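Category: Workshop log / Gripper arm

Mar 29, 2018

Today I worked on the Drumov arm at the bench in the shared workshop. The task is to take a spray can by the upper part of the body and bring it over the sheet of paper beside the white tray. I want to use the can because the silver top is difficult for the wrist camera. 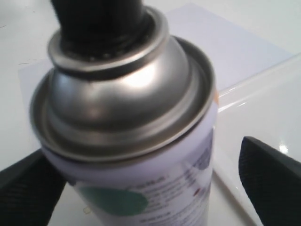
Ó Gríofa

I changed the closing speed from 12 to 6 and left the force limit as it was. I did 3 runs with this setting. In the second one the can turned a little between the fingers, so I wrote the angle down on the bench sheet. 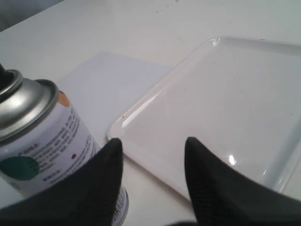 The tray is the second target and its position in the file is still the old one from November. Please do not correct it by hand, I will measure again from the table edge. 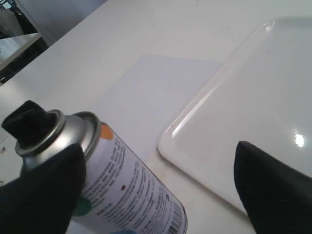
Can at an angle, paper and tray behind.

The detection of the round rim is not stable. The reflections on the dome move with the arm and the program takes them for a second edge. I will try a lower exposure.

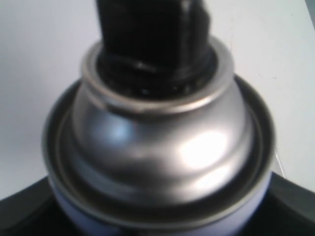
Close view of the valve and the rim.

To do: new finger pads, save the Rarkley config before changing it.

Last updated: Thursday evening

Recent entries
Wrist cable, second try
Bredport controller: first start
Printing the finger pads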